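4.2 Why people stop coloring at home

Before I get to the gray-coverage numbers, a few words on hands, because I kept coming back to them while I read the diaries.

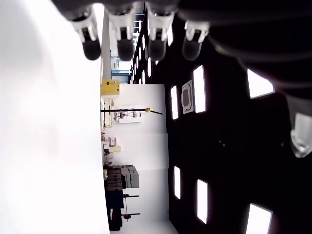

Most of the 598 people who kept a diary for us said the color itself was fine. What wore them out was the sectioning – parting the back of your own head with sticky gloves on, working blind, arms up in the air until they ache. I tried it myself with the Grivo kit and a cheap tail comb, and I gave up on the nape after two goes! Look at the four fingertips in Figure 6, lined up in a row with white slotted joints and rounded black tips, and you get a fair idea of the shape I kept trying to make with my own hand: fingers slightly apart, all pointing down, each one holding back its own strip of hair. My fingers don't stay put like that for long (the little one wanders off first), and plenty of the diaries complain of the same thing. The Pemenberg group, 300 people in all, got clips and a second mirror in January, and their entries are a lot more cheerful from then on. They still grumbled about the smell, and about towels.

Figure 6. Fingertips in a row.

I'd hoped the length of the hair would explain more of this than it did. People with short crops dropped out nearly as often as people with hair past the shoulder, and I don't have a good answer for that yet. The Reltetti mousse users were the odd ones out, and I get to them in the next section.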